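3.2 Gathering the wiping examples

We come now to the part of the work that took the most patience, and which we suspect will be of most use to anyone hoping to build a collection of their own. The Skellura set was planned as a broad sweep of everyday cleaning and tidying jobs, and we began, rather hopefully, with a long written script for each one. Femi Briggs drew up the first scripts in June and tried them out at our Gulport site. They were very thorough, and they were a misery to follow. People read a line, did what it said, stopped, and read the next, so that the motion we got back was full of little halts which our learner (Brikari, described in Section 4) copied faithfully.

We therefore gave the scripts up and went over to short spoken goals, such as "clean the weights on the lower shelf", and left the wearer of the head camera to get on with it in whatever way came naturally. The wearer chose the order, the grip and the moment to refold the cloth. This made the later labelling harder, and Firdevs Gökçe spent many long afternoons settling where one wipe ended and the next began, but the movements themselves were so much smoother that we never thought of going back.

In all we kept 447 clips for this job, of which 351 were used for training and 73 were held back for testing. The remainder were set aside for checking the labels and play no part in the results. Each clip was marked with 3 kinds of event: reaching, wiping, and handling the cloth away from any surface. We were in two minds over the last of these, as it would have been easy to throw such stretches out as idle time, and early on we did. Views of the kind in Figure 2 persuaded us to keep them.
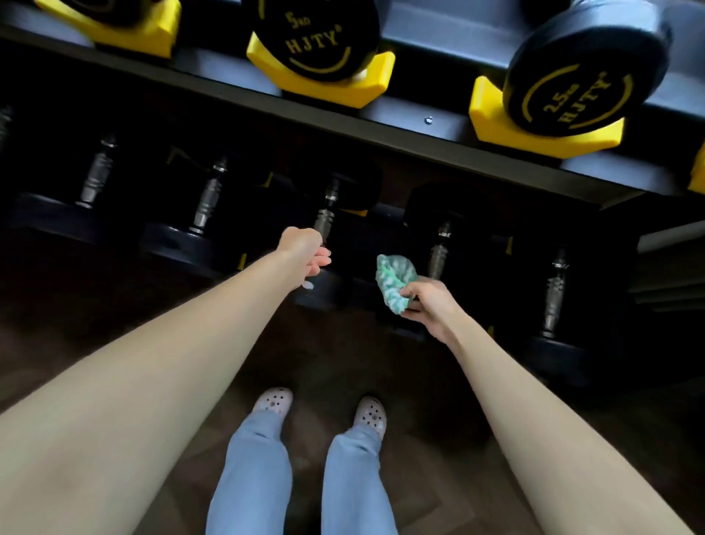
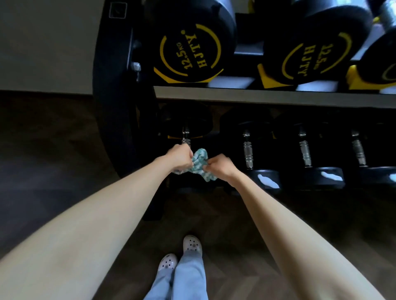
Figure 2. Head-camera views from the dumbbell rack, with the cloth in hand.

A soft cloth is an awkward thing to learn about, for it has no fixed shape and the hands are forever hiding part of it. Our older labelling tool, Dursun, asked for a single outline around every object, and this served well enough for handles and shelves but poorly for anything that crumples. We settled in the end on marking only the points where fingers and fabric meet, which two labellers could agree upon far more often, and which turned out to be all that the grasp model in Section 4.1 needed.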